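Robot Learning Lab, handout 3: gathering demonstrations in simulation
Course notes by Theresia Rüegg

Picking up where we stopped last time. You all have the Windwood simulator running now (if you don't, come and find me before the lab, please, it takes ten minutes to fix and three hours to fix alone). This week we stop looking at other people's data and start making our own, which is my favorite part of the whole course!

A quick recap first. A demonstration, or episode, is one complete attempt at a task, stored from the first time step to the last. At every step we save what the cameras show, where the joints are, whether the gripper is opening or closing, and the command that was sent. On top of that there's one sentence of instruction for the entire episode. The policy we train in part two of the course gets the images, the joint positions and the sentence, and has to come up with the command. So whatever you do with your hands on the controller, the network will try to copy it - including your bad habits. I have a habit of drifting left before I go down, and the policy I trained in May does it too. It's like hearing your own accent.

How much do we need? Each group collects 200 episodes. Half of those, so 100, use the standard layout with small changes in object position, and the other 100 use the shuffled layouts, where the tabletop items get swapped and moved properly. Last year's Kurkstead group turned in 194 usable ones after checking and their policy trained just fine, so please don't panic over a handful of rejects. I'd much rather get a slightly short set that's clean than a full one padded with junk.

Views. We store two for each episode. One looks at the arm and the table from the side, and it's the one you'll want to drive by, as it gives you some idea of where things are in relation to each other. The other sits close to the gripper and looks past it. You'll find it confusing at first. Large parts of the gripper are in it, you only get a piece of whatever you're working on, and the background swings about whenever the arm turns. But the close view is what helps with the last little bit of an approach, when the arm may be blocking the side view, so don't be tempted to switch it off to save disk space (somebody asks every year).

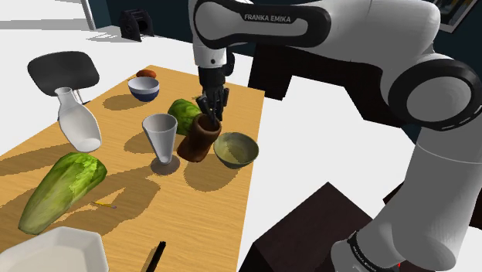
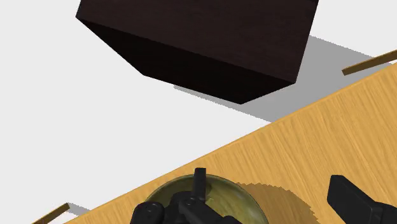 Figure 1. Rendered views from the tabletop setup. First picture: the arm with its gripper at the brown cup. Second picture: a close view with the gripper over a bowl.

Have a good look at the first one before you start, and notice how much is on that table. The melon is partly hidden behind two of the cups, and the arm throws a big shadow across the wood. A policy that has only ever seen one cup on a bare table will fall apart in a setting like this. We want clutter in the data, and we want different clutter from one episode to the next.

The second view is good practice for reading partial information. The bowl is only partly visible and black gripper parts cover some of it. There's also a big dark cube beyond the table, which takes up a lot of pixels and may have no bearing at all on your task. The network doesn't know that in advance! It has to see enough variation to learn what it can ignore, which is why the shuffled layouts matter so much.

Now the driving itself. Some things I'd like you to stick to:

Start from the home pose every time. The reset button does it, so use the button.

Write the instruction before you record. If you write it afterward you'll describe what you did, and I want what you meant to do. Keep it short and name the object the way a person in a kitchen would. "Pick up the brown cup" is fine. "Grasp object 3" is no good to anyone.

Go at a steady pace. Long pauses are the most common problem I see in student data. You stop to think, the arm hangs there, and the policy learns that hanging there is a perfectly good thing to do. If you need to think, cancel and start again.

Small corrections are welcome. If you come in a bit off to one side and fix it, keep that episode, it shows the network how to recover. If you knock something off the table, mark it as failed and carry on. Don't delete it, we'll use the failed ones in the Ortner exercise.

Swap drivers within your group. Everyone has their own way of approaching a rim, and I want to see all of them in there.

For checking, open the Presden viewer and play each episode at double speed, both views side by side. You're looking for missing images, views that have gone out of step with each other, and instructions that don't match the object. Have someone other than the driver do it. It's dull work and I do recommend snacks.

Log sheet: episode number, layout, driver, instruction, outcome, and a comments field that I read all the way through, so write real comments. "Weird" tells me very little. "Lost sight of the rim in the close view, guessed" tells me a lot.

Next handout covers splitting the set for training and testing. Bring your log sheets along, even if they're only half filled in, and we'll go through a couple of them together.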